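Furnishing a big shared room on not much money
Speaker notes, Denton meetup

(Wait for people to sit. Water on the lectern, not on the laptop.)

Okay, hi everybody. I'm going to talk about tables for a while, and then outlets, and then shoes, and if we have time I'll take questions about chairs, although I have strong feelings about chairs so be careful.

Quick background. I help run a shared workroom called Jundside. It's one big open room, plank floor, and we opened it in August with 3,000 dollars for furniture. Total! For the whole room! I'd priced out a matching set from a catalog before that and I remember closing the laptop and going for a walk.

(Pause. People usually laugh at the walk.)

So we bought used, mostly from an office clearance out at Korndale, and we bought whatever tables we could carry down the stairs. I used to worry about that. I wanted everything the same height and the same color. These days I like a mixed room a lot better, and I'll try to talk you into it.

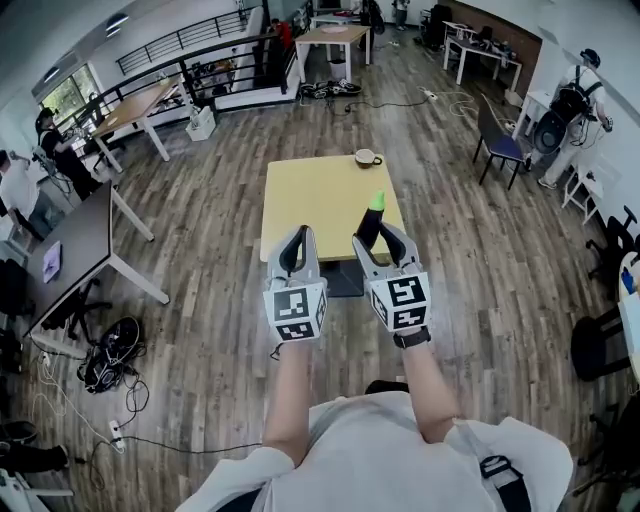 Let's start with the little table, the one people walk right past when they're shopping. Everybody goes looking for big surfaces and I get it, you feel like you're getting more for your money. But a small square top on a center pedestal is the hardest working thing you can put in an open room. You can walk up to it from any side and there are no corner legs to kick. The pale yellow one with the coffee cup sitting on its far edge is exactly what I mean, it's a spot to put your cup down that isn't next to anyone's keyboard. If you've ever mopped a latte out of a laptop you'll know why I care! Ours cost less than lunch for two. Buy a couple.

Then the long tables. Light tops or dark tops, I go back and forth. Light wood keeps the place from feeling heavy, dark gray hides pen marks and coffee rings. White legs go with both, so if you're mixing tops, try to keep the legs the same and people's eyes will do the rest. That's my one decorating trick and you can have it for free.

And please set at least one table at an angle. I know, I know. When we first laid out the room I lined everything up with the walls and it felt like a test center. We swung one table around on the diagonal and people started walking through the room differently, they cut across and ran into each other and talked.

(Skip this bit if we started late: the story about measuring the stairwell wrong. Go straight to power.)

Power. Okay. This is the part where I confess. I spent weeks on tables and one afternoon on electricity, and you should do it the other way around. An open floor means the walls are far away, so everybody in the middle of the room brings a power strip, and then there are cords running over the boards and you step over them all day. White strips, black cables, white cables, all of it on the floor. We got a quote of 318 dollars for floor cord covers and I said that's crazy, and now I think it was a fair price and I should've paid it. Draw your cords on the floor plan before you draw your tables. Use tape. Do it on your hands and knees if you have to.

(Show the tape drawing if the projector is behaving.)

Shoes and bags! Wherever people work for long stretches, sneakers come off and bags land on the floor. You can put up a sign, we had a sign. What worked better was a shelf by the door and 6 storage crates, plus small trash bins tucked under the tables so they don't eat up walking space.

Chairs, super short. Mahrous is the other room I've worked in, and over there every chair was identical and every chair was bad. Get 3 kinds, let folks pick, and check the casters before you pay, because used casters are where they get you.

Last slide is just the shopping list with the prices we paid. Take a photo of it if you want, I'll leave it up while we do questions.

(Leave it up. Drink the water.)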